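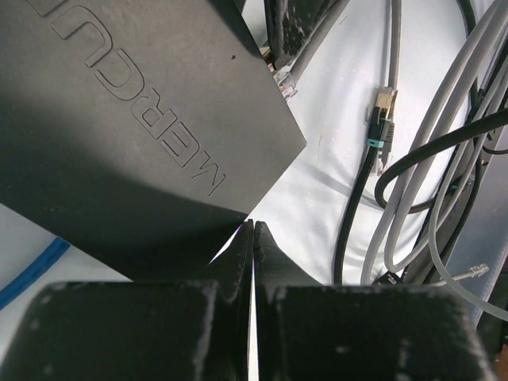 Gripper fingers over the cable bench, with the black Ethernet cable and its green boot.

Cable Bench Demonstration: Frequently Asked Questions

Last updated 8 March 2021

When and where is it?

The demonstration runs at the Ostrowski building, ground floor, in the room next to the loading entrance. Sessions are held in the afternoon and last 60 minutes. You will get your start time in the confirmation email. Please come ten minutes early so we can sign you in.

Do I have to book?

Yes. Each session takes 11 visitors and we do not hold spare places at the door. If you booked in January and your session was moved, your booking is still good and you do not need to fill in the form again.

What will I see?

A robot arm with a two-finger gripper working with network cables on a cloth-covered bench. The task is to pick out one Ethernet cable from a group of others, lift it by the plug, turn it and bring it to a socket. An operator runs the first attempts by hand. After that the arm tries the same task from its own program, which we call Isum.

Why cables?

They bend, they tangle, and they are hard to pick up the same way twice. A box stays the shape it was when you put it down. Cable handling is also a job that our partner Ciller does by hand all day in its test rooms, and they asked us to look at it.

Does it always work?

No. In the last set of trials before this page was updated, the arm finished the task 81 times out of 100. Most of the failures were at the pickup, where the fingers closed beside the plug or took hold of two cables together. You will probably see at least one miss. The operator stops the arm, sets the cables back out and starts again.

What are the gripper fingers made of?

We print them in our own shop and change them when the tips wear down. They pick up dust and marks quickly. The shape of the tip matters more to us than the finish. Elaheh Zamani designed the current set and is at most of the sessions if you want to ask about the angles.

Can I bring my own cable for the robot to try?

Yes, if it has a standard network plug and is under six feet long. Hand it to the staff at sign-in. We can't promise there will be time for all of them. Please do not bring anything that is plugged into a power supply or has bare wire.

How close can I stand?

There is a yellow line on the floor. Visitors stay behind it while the arm is powered. Staff do reach into the work area to move cables and check connections, and they have been trained for it. 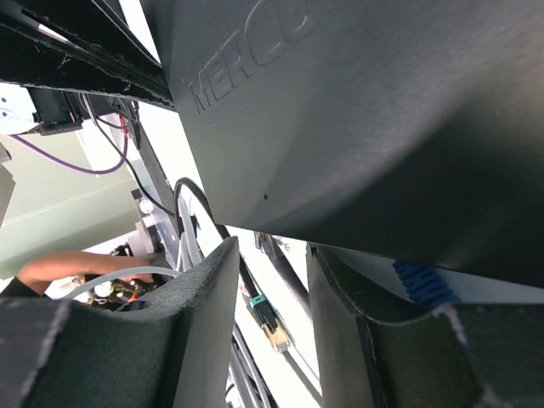 At the end of each session the arm is shut down and you can come up to the bench for a closer look. You may handle the loose cables on the cloth. Please leave the wiring on the arm and the circuit boards alone, even with the power off.

Is it suitable for children?

Children of eight and over are welcome with an adult. One adult can bring up to three children. There is a fair amount of standing and watching, and younger ones tend to get bored in the second half.

Is the building accessible?

The room is on the ground floor and there are no steps from the parking lot. We have chairs. If you need one kept at the front, say so on the booking form.

Is it noisy?

Not very. You can talk over the arm at a normal volume. The emergency stop is tested once at the start, and it makes a loud click.

Can I take photos or video?

Yes, without flash. The flash upsets the cameras the program uses to find the plug. Please ask before you photograph other visitors.

Who pays for this?

The work is funded by Iltitz and Ciller. The demonstration is free and nothing is sold at it.

I missed it. Will there be another?

We plan to run more once the next version of the program is ready. There is no date yet. Leave your email address on the booking form and choose "future sessions."

Who do I contact?

Vaughan Brunton handles bookings, school groups and changes to your session time. Reply to your confirmation email and it will reach him. Technical questions are passed on to the bench team, who usually answer within a week.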